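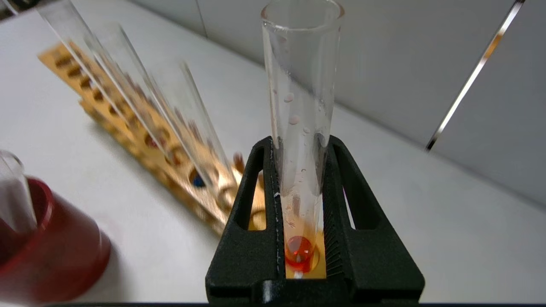 A test tube with orange-red liquid held between the fingers of the gripper. Photo: Siseveck

Siseveck opens its collection of laboratory handling examples to partners

Siseveck announces today that its collection of recorded examples for laboratory robots has reached 2,676 recordings. The collection is made together with Brusard, and it will be available to research partners from October.

Each recording shows one small task with ordinary glassware, guided by a person from start to end. The learning system studies these recordings and tries to do the same movements by itself. Of the total, 856 recordings are about test tubes and racks. A further 397 were made by new operators after a short training.

"Clear glass is difficult for a camera, and we wanted many examples of it," says Hooman Yazdani, who leads the project at Siseveck. "We keep also the slow and the clumsy attempts, and we mark them clearly."
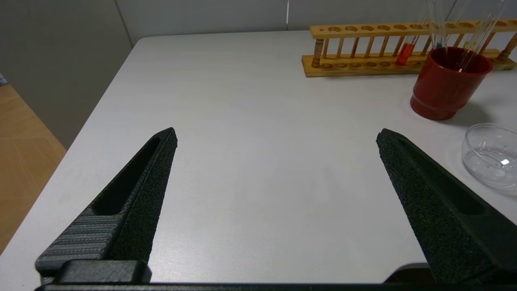
The open gripper at the work table, with the wooden rack, a red cup and a petri dish. Photo: Siseveck

The next part of the work, under the name Drunard, will add 33 new tasks. Research groups who wish to receive the recordings, or to send their own, are kindly asked to write to the Siseveck press office.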